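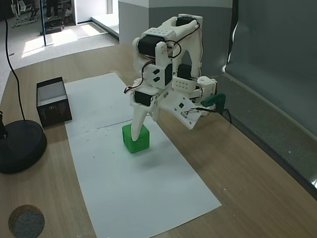 Colour is the cheapest tool you have for helping people find their way around a public building, and most councils use it badly. I want to spend the first few minutes on why, then get to the Driltmont library, where we had a proper chance to test a few things. Start with a small case. A bright green cube on white paper on a wooden tabletop gets picked out straight away, and white parts next to it don't compete. Saturated colour against a muted natural background does most of the work. Keep that in mind when we get to the timber floors.

Slide 2. The problem at Driltmont

The library has 4 levels and one main stair. Before the refit, each level had its own colour, chosen to go with the carpet. Sage, sand, dusty blue, grey. They looked nice together on the sample board. At reading distance people could tell them apart. From the bottom of the stair they could not.

We asked 357 visitors to find the local history room from the front door. Many of them stopped at the first landing and looked for a map. The map was behind the returns trolley.

(Pause here. Ask who has a map behind something in their own building. Wait for hands.)

Slide 3. What we changed

Kept the carpet. No money for carpet.

Painted the full end wall of each landing, floor to ceiling, in one strong colour. Yellow, red, blue, green, going up. The same colour goes on the lift surround and the toilet doors on that level, and nowhere else. That last bit matters. The children's area had green beanbags, green shelving and a green rug on the yellow level. We moved what we could upstairs and swapped the rest.

Numerals are 600 mm high, white on the colour, left of the doorway. Say this slowly, people write it down.

Slide 4. Colour vision

Somebody will ask about red and green, so cover it before questions. Colour is never the only cue. Every wall has the level number, and the numbers are on the handrail as well in raised form. We also pulled the red and green apart in lightness. The red is dark and the green is quite light. Print the slide in greyscale and you can still tell which is which. The handout has the greyscale version on the back.

Slide 5. Paint and upkeep

We used Comik low-sheen on the walls. Gloss was tried on one landing and the afternoon sun made the numeral unreadable from the stair. Keep a labelled tin of each colour on site. Touch-ups from a near match show up badly on a wall that size.

Slide 6. Nalelden, if there is time

Smaller building, 2 entrances, single storey. Here the colours mark the entrances instead of floors. Staff now say "meet at the orange door" over the phone, and visitors turn up at the orange door. The old names were East Foyer and Civic Foyer. Skip this one if we are past 11.15.

Slide 7. Questions

Costs are on the handout. Don't quote them from memory. The Driltmont paint schedule can be emailed to anyone who leaves an address on the sheet by the door.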